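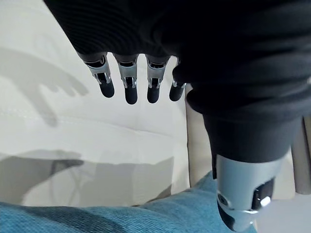
Paid participants wanted: household chores study, Calloway

Can a machine tidy a living room well enough that you would leave it alone to do it? Kutell is looking for 50 adults to help us find out. You don't need a technical background. We want people who do their own housework and have opinions on how it should be done.

The chores are small ones - pillows back on the sofa, seats straightened, side tables left alone.
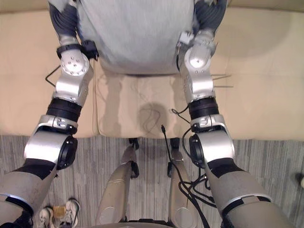 Standing position at the sofa, Zudollow robot, living room set.

Each visit lasts two hours. You will do a chore yourself, watch the robot try the same one, and score both on our form. Slow or unfinished attempts are scored too.
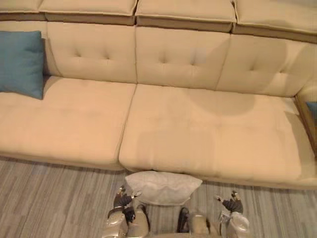
Pillow pickup from the floor, one of 8 chores on the list.

You must be 18 or over, able to bend and lift a pillow, and free for 7 visits on weekdays. Parking is free. Payment is made after your last visit.

To apply, write to Fanni Kozma at the Kutell front desk with your name and the days you can come. Applications close 25/04/2021. 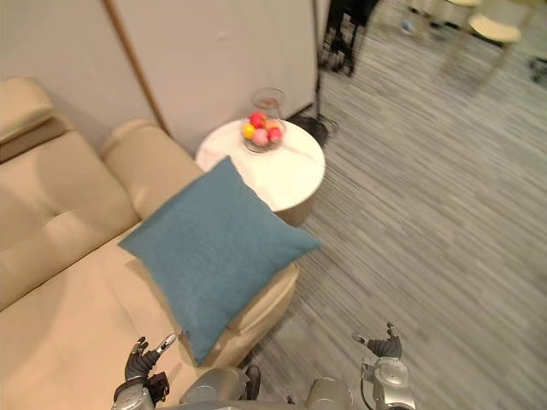

I did the January round and would sign up again, but go in with modest hopes. It's a lot of waiting, and I could have cleaned my whole apartment in the time one chore took. They do take your scores seriously, even the low ones. - Flevelero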